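Lista de verificação: comparação de garras e câmeras, bancada e armário
Projeto Purby
Responsável: Kianoush Mirzaei
Data: 22 de dezembro de 2018

1. Fixação da base do braço
Conforme. Parafusos reapertados antes do primeiro ciclo.

2. Parada de emergência
Conforme. Testada com as duas garras, Trimer e Uditz. O botão ficou do lado do operador.

3. Cabos
Conforme com ressalva. O cabo da garra encosta no antebraço quando o punho gira até o limite. Colocar mais uma abraçadeira.

4. Limite de força
Conforme. Controlador Yazzie ajustado para 15 N no contato com a gaveta. Não alterar sem registrar aqui.

5. Câmera do punho
Conforme com ressalva. Foco um pouco mole além das pontas dos dedos. O pino continua identificável. Repetir a calibração.

6. Câmera externa
Conforme. Vê a prateleira e as gavetas; o painel lateral do armário ocupa muito da imagem. Avaliar deslocar o suporte para a direita.

7. Ciclos
Trimer: 446 na gaveta, 100 no pino. Uditz: pendente na gaveta. Contador do controlador ao final: 3.635.

8. Área de trabalho
Pendente. Recolher os tecidos do tapete antes de liberar a passagem.

Registros: pino metálico pela câmera do punho, depois o armário pela câmera externa.
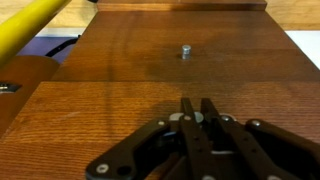
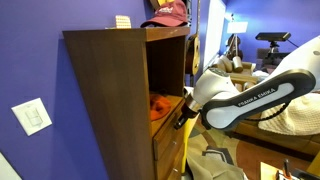
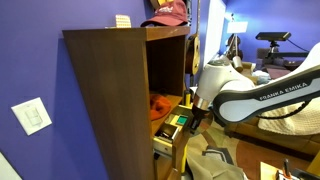
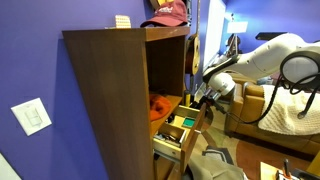
9. Folga dos dedos
Uditz dentro da tolerância. Na Trimer, o dedo esquerdo tem jogo lateral perceptível com a mão. Trocar a bucha e medir de novo.

10. Retorno à posição de repouso
Conforme a baixa velocidade. Em velocidade normal só foi testado com a Trimer.

Situação geral: liberado para testes com operador presente. Operação sem operador não autorizada até o fechamento dos itens 3, 8 e 9. Próxima inspeção completa em junho.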